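Every January some firm says the home robot is ready. Bahrami said 3 years, back when I still believed it. 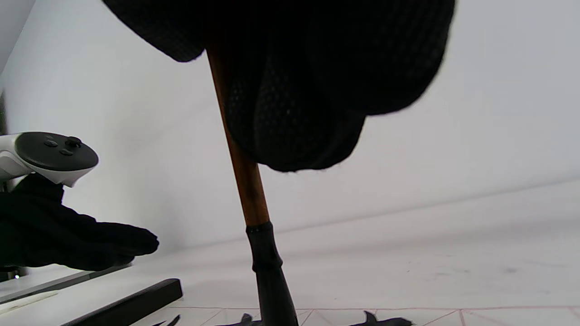
Folding towels, fine. One towel, one colour, good light. Now try my kitchen table after the kids have been at it.

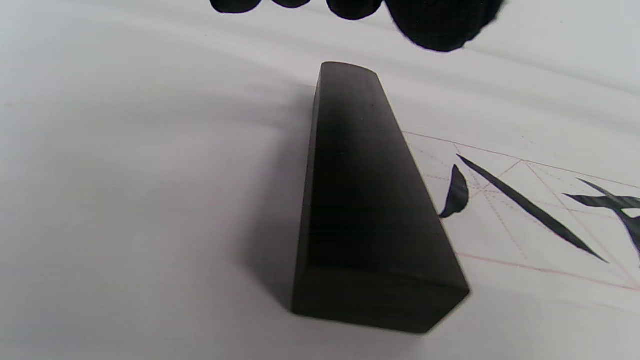

Brushwork on the practice paper, and a black block at its edge.

Putting things away is the hard bit. Thin stuff, flat stuff. Paper that slides when you breathe on it.

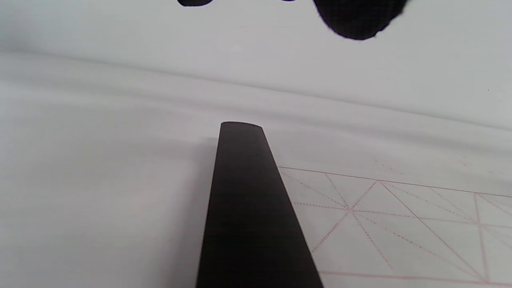

Dewanti Wibisono disagrees, she wrote in to say her dishwasher was a joke once too and give it time.

Maybe. Dishwashers never had to find the plates tho. 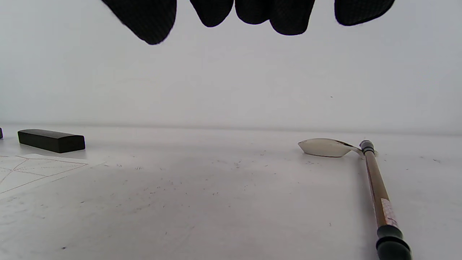
Tidying means knowing what matters. Bin it, keep it, wipe it. A palette knife on a table covered in dark specks: any child sees the knife stays and the specks go. I wouldnt pay 600 quid for a machine that has to guess.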